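Home | News | Young Readers | Projects | Contact

How Robots Learn to Handle Clothes
October 2018 – by Lok-yiu Lai
Reading time: 2 minutes

Folding a shirt is easy for most people. For a robot it is very hard. A cup keeps its shape when it is lifted, but a shirt changes shape every time it is touched.

At the Didach laboratory in Nundovport, researchers are studying whether robots can learn this task by copying people. A person does the job first, and small sensors record how the hand moves. A computer then looks for patterns in the recordings. 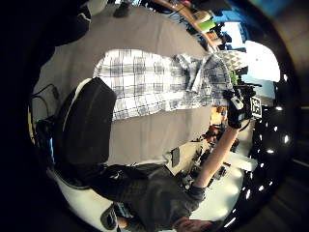
The method depends on knowing where the hand is at every moment. Researchers call this tracking. A black glove carries a small white sensor module on its back, and beside it is a square marker printed in black and white. A camera can find such a pattern easily – much as you might spot a flag in a crowd. The checked shirt lies on grey fabric, with folds at one end.

In September the team compared two robots. The first had learned from 4 recordings and the second from 90. Each was given 100 attempts at folding a shirt, and the second robot did better. The project leader, Cosmin Enache, explains that a robot needs to meet many different creases before it can deal with a new one.

The team will next study towels and socks. Socks are small, and they must also be matched in pairs.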